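Stindden Opens Preorders for Bareo Desk Tray

1/19/23 - Stindden today opened preorders for Bareo, a rectangular desk tray for small items that otherwise stay loose on a work surface. Shipments begin in May. The first production run is limited to 2000 units.

Bareo is sold in one size and one color, black. The base is flat and the rim is raised on all four sides. The tray has no lid and no fixed dividers. It carries no mounting hardware and can be moved when the table is needed for something else.

"Customers told us they wanted a fixed place for the things they pick up several times a day," said Faith Magesa, product manager at Stindden. "Most of them share the table with a lamp and a plant, so the footprint had to stay small." 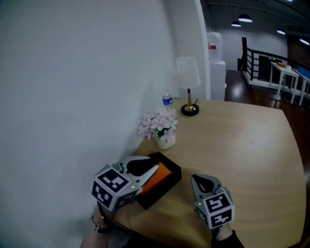
Before release, the tray was used for eight weeks in 10 homes. Participants kept a written log of what they stored and where the tray stood. Changes made after the trial are limited to the corner radius and the underside finish.

Orders placed during the preorder period ship in the order received. Retail partners should request case quantities in writing - each case holds eight trays.

Trade and press contact: Demetrio Pacheco, Stindden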